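4. Reminder messages and missed appointments at the Pelach clinics
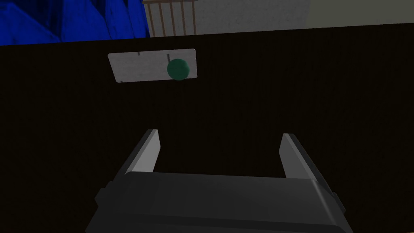 Figure 1. Rendered view of a tabletop with a pale gray plate.

4.1 Setting and participants

The Pelach clinics serve a mixed town and farm population. Both sites use the same appointment system, Urkavetti, which holds bookings for general practice, nursing and blood tests. Before the study, patients received a printed card at the time of booking and nothing after that. Staff at the front desk sometimes called older patients the day before, but this was left to whoever was on shift and was not recorded.

We enrolled 400 adults who had a follow-up visit booked with a nurse or physician. Patients were eligible if they had a cell phone that could receive text messages and had missed at least one visit in the past. We left out people who were in hospital when the list was drawn up, people booked only for a vaccination, and people whose record carried a note asking the clinic not to contact them by phone. Consent was taken by phone or at the desk, in whichever language the patient used with the clinic.

Patients were assigned to one of two arms. Those in the first arm received a plain reminder with the time and place of the visit. Those in the second arm received the same reminder along with a reply option that let them cancel or ask for another time. Assignment was done by household, so that two people living at the same address would not get different messages. This choice made the arms slightly uneven in age, a point we return to in section 4.5.

4.2 The messages

All messages were written by the clinic staff and then shortened by the study team. The first drafts were too long for a single text and arrived on some phones in two parts, occasionally in the wrong order. The final wording gave the name of the clinic, the day, the time and the name of the person to be seen. It did not give the reason for the visit. Several nurses had asked for the reason to be included, on the grounds that patients with more than one condition often confuse their bookings. We decided against it after talking with the privacy officer, who pointed out that phones are often shared within families.

The reply option worked through a small add-on to Urkavetti. A patient could answer with one word to cancel and another to ask for a call back. Any other reply was placed in a queue and read by a member of the desk staff. We had expected the queue to be small. In practice it filled up on most mornings, largely with thanks, questions about parking and requests for repeat prescriptions. The desk staff answered these in the order they came in, and requests for prescriptions were passed to the pharmacy team.

Messages went out in the early evening. We had first planned to send them in the morning, but patients in the pilot told us that they read texts from the clinic at work and then forgot them. Evening messages were more likely to be read near a kitchen calendar, as one patient put it. We did not test different sending times against each other in the main study.

4.3 Data collection

Attendance was taken from the appointment system. A visit was marked as attended if the patient was checked in at the desk, even if they arrived late and were seen by someone other than the person named in the booking. A visit was marked as missed if the patient did not check in and had not canceled before the start of the clinic session. Cancellations made after the session had begun were counted as missed, because the slot could no longer be offered to anyone else.

We also held interviews with 50 patients, drawn from both arms. The interviews were done by phone by Mirjana Vukadinović and a research nurse and followed a short topic guide. Patients were asked how they kept track of their visits, what they recalled of the messages, and what had stopped them from coming in the past. The calls were not recorded. The interviewer took notes and typed them up the same day. Živko Kovačević read the full set of notes and grouped the answers under headings, and the two then met to settle the cases where they disagreed.

Staff views were gathered in a less formal way. We attended the Tuesday meeting at each clinic during the study and wrote down any comments about the messages or the queue. Staff were told that we were doing this and could ask for a remark to be left out. On one occasion a remark was withdrawn.

4.4 Findings

Patients in both arms missed fewer visits during the study than they had before it. The fall was larger in the reply arm. Most of the difference between the arms came from patients who canceled in advance and then took a later slot. When we looked only at patients who kept their first booking, the two arms were close, and we would not draw any firm conclusion from the gap that remained.

The effect was weakest for early morning visits. In the interviews, patients with early bookings said that they had seen the reminder but had problems with buses, child care or shift work that a message could not solve. A few said they had booked an early slot only because it was the first one offered. Later slots were often free on the same day, which suggests that the order in which times are read out at the desk may matter as much as the reminder that follows.

Older patients used the reply option less than we had hoped, though more than the desk staff had predicted. Some of them replied in full sentences with a greeting and a signature. These replies could not be read by the add-on and had to be handled by hand. Others passed the phone to a son or daughter, who replied for them. We have no reliable way to tell from the system who typed a given reply.

Patients who had missed several visits in the past were a mixed group. Some had simply lost their cards. Others described visits that they had dreaded, mostly to do with weight or blood sugar, and said that a reminder made them feel watched. One woman said she would have come sooner if the message had told her she could still attend without having kept her food diary. Her comment was repeated in different words by other patients, and the clinics have since changed the text on their printed cards to say that patients are welcome even if they have not completed their home readings.

For the desk staff, the main cost was the queue. They did not object to the work itself, and several said that the messages cut down on calls. Their complaint was that the queue could only be opened at one desk in each clinic, so that the person at that desk fell behind with check-ins. The supplier has been asked to change this -- at the time of writing, the change had not been made.

4.5 Limits of this part of the study

The clinics took part because they wanted to, and both had a practice manager who supported the work. Results may be different in clinics where the system is imposed from above. There was no arm without reminders. The clinics felt that it would be unfair to withhold them once the system was in place, and so our comparison with earlier attendance rests on records that were kept for other purposes.

Assignment by household led to a reply arm that was a little younger than the plain arm. We adjusted for age in the main analysis, and the direction of the result did not change. We could not adjust for distance from the clinic. Addresses were held in different formats at the two sites, and many rural addresses could not be placed on a map with any confidence.

Finally, the study ended in October, before the winter rise in respiratory illness. Desk staff told us that winter bookings are made and broken at much shorter notice, and a message sent the evening before may be of little use to a patient who booked that afternoon. The clinics have kept the reply option running, and we plan to look at the winter records once they have been checked for duplicate entries.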